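Threads > Hamish Katene > Gernosbridge robotics club

Home Explore Lists Profile Log in

Hamish Katene
Some notes from the Gernosbridge robotics club, for the parents who asked what the older group does and for anyone thinking of starting one. 1/

We meet in the library annex after school. Years 9 to 12, mixed experience. The little ones still do line followers in the front room. The older group has spent this term on laundry. 2/

The project is called Terkitent. The aim is to get an arm to pick up a pile of household cloth, take it to a basket and let go without dropping a sock on the way. They chose it themselves. I would have picked something easier. 3/

Before the arm does anything, the students collect demonstrations with a hand-held gripper. You hold it, do the job the way you'd want the arm to do it, and the recording goes in the folder. 4/

We have 2 hand-held grippers. The target for the term is 200 usable demonstrations. As of this afternoon we have 94. 5/

Usable is the word that causes arguments. The Year 10s wrote a checklist: jaws start open, cloth in view before the grab, no fingers helping. If you help with your other hand it gets binned, even if it was a lovely grab. 6/

Cloth is hard. A block is the same shape every time you look at it. A towel isn't. Rigid objects took the group about 2 weeks last October and I told them fabric would be similar. I was wrong. 7/

Single items went well early on. Tea towels, pillowcases, T-shirts. Then someone asked what happens when you grab several things at once, as you would at home, and that has been the whole of the last month. 8/

Some of the students now record at home, with a parent's OK. Different floors, different light, different furniture behind the cloth. The recordings from the annex were all starting to look the same. 9/

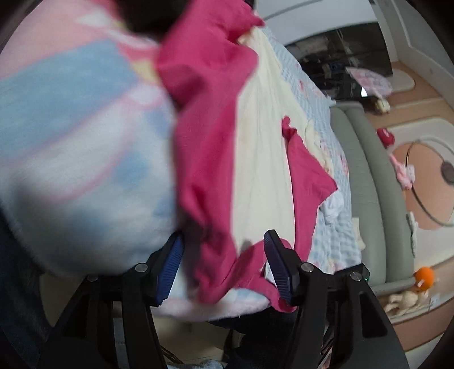 Last edited May 21, 2024

Multi-item grab. There's a pastel blanket, a magenta cloth, a cream one and a light blue checkered quilt in that bundle, with both ridged pads on it. The club's sorting sheet has a column for layered grabs and this one goes in it. 10/

The Mandumgate club is doing the same task with a suction cup and we're comparing notes at the end of term. They're ahead on flat items. I don't think they've tried a blanket yet - happy to be corrected. 11/

Next session: labelling, then a first training run on whatever we have. Bring a laptop charger. If you have old cotton sheets you don't want back, the box is by the annex door. 12/12

More from Hamish Katene
Gruber arm: replacing the wrist servo
Line follower night, results and lap times
What 91 failed grabs taught the Year 10s
Notes from our visit to Mandumgate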